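Notes on Gilt Edges: The Gevmont Bequest

The second part of the Gevmont bequest reached the reading room at Brarthorpe in November. It consists of 200 volumes, almost all in publishers' cloth, and the present note is confined to the treatment of their edges. Readers who consulted the earlier note on endpapers will find the same shelf references used.
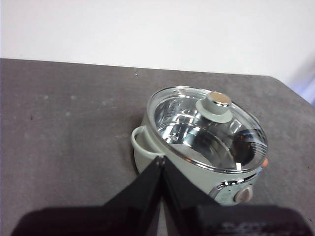
Terms used in the handlist

An edge is recorded as gilt when gold leaf has been laid on the trimmed paper and burnished. Where only the head is treated, the entry reads "top edge gilt", abbreviated to t.e.g.; where all three are treated, it reads "all edges gilt", or a.e.g. Gauffered edges, in which a pattern has been impressed with heated tools, are described in full. There are 8 of these in the bequest, and two carry traces of colour beneath the gold.
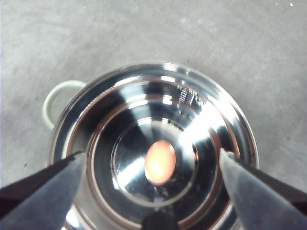

Burnished gold should never be judged from a single position. The cataloguer is asked to hold the volume closed, turn it slowly beneath the lamp and note any change in tone. Polished metal of any kind will mislead the eye: the inner wall of a steel pot can be washed out by white glare on one side and appear deep charcoal on the other, although it is the same steel throughout. Dark patches on a gilt edge should accordingly be checked from at least three angles before they are entered as losses.
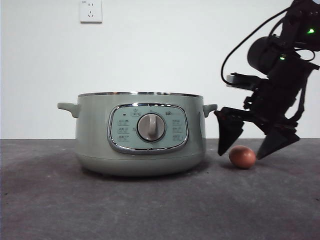
The same caution applies to edges which have been regilt. New leaf laid over old tends to look heavier near the joints, and it may bridge small gaps between the leaves. The Prarkska volumes in the bequest show this clearly, as does the Okabe atlas, which was rebound before it came to us. 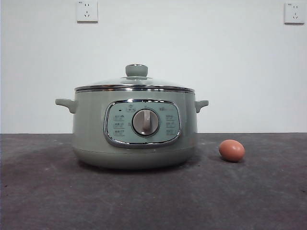
Yasuo Ebihara has written to query the entry for the atlas. He considers that its fore-edge retains the first gilding and that only the head was renewed, and he asks that the word "regilt" be restricted accordingly. The entry has been amended to "head regilt; fore-edge possibly original" until the volume can be examined again.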